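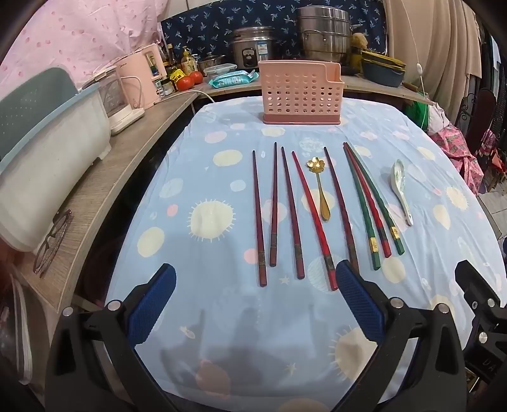
Chopsticks and spoons laid out beside a pink utensil basket.

Stop Buying Matching Sets

My kitchen has had mismatched chopsticks in it for as long as I have lived in Salldale, and every year or so a visitor offers to fix this for me. Last July it was my sister-in-law, Danica Rusnák, who sent a link to a boxed set from Jernine. Ten pairs, all black, all the same length. I thanked her and did not order them.

I think the matching set is a bad purchase for most homes, and I want to make the case with chopsticks and spoons, where the problem is easiest to see.

Start with what happens to a set. You buy it whole and it begins to shrink the same week. One goes out with the takeout containers. One slides behind the stove. One gets used to stir paint. With forks you lose one and still have seven good forks. With chopsticks you lose one and its partner is now a problem too, unless you are willing to pair it with something else. People who own matching sets are usually not willing. They keep the single in the drawer for years, waiting, and then they replace the whole set.

A household that already mixes has an easier time. A dark red stick will work next to a brighter red one if the two are close in length and thickness. Those are the things your hand notices. The color of the band near the end makes no difference to a noodle. I do draw a line at shape: a twisted shaft and a straight one feel different enough that I would keep them apart, and I would not hand a guest one long and one short.

Spoons are simpler, and people are fussier about them. The white ceramic soup spoon is the right tool for broth. It holds plenty and it doesn't burn your lip. It is a poor tool for sugar or jam, and for those I would sooner have a small metal spoon, even a silly one with a bowl shaped like a flower. A set would give me 8 of one or 8 of the other. I need a few of each.

The best argument on the other side came from Boris Kopecký, who ran a lunch counter in Jistthorpe and bought his chopsticks 1000 at a time. He told me that sameness saves labor. His staff could grab any two without looking. He is right about a lunch counter. At home we wash up after three or four people, and sorting takes less time than drying the bowls.

Danica's point was about looks, and I take that one less seriously. A table with a patterned cloth on it already has plenty going on. Put down red, green and gold next to it and the meal looks like people live there. If you want it plainer, change the cloth.

What I would spend money on is the holder. Get a plastic basket with openings in the bottom, stand everything up in it after washing, and keep it where you can reach it from the sink. Once a month, tip it all out on the table and lay it in a row. Pair what pairs. Throw out anything split or flaking. If you come up short, buy two pairs, in whatever color the store has, and take one of your old ones along to check the length.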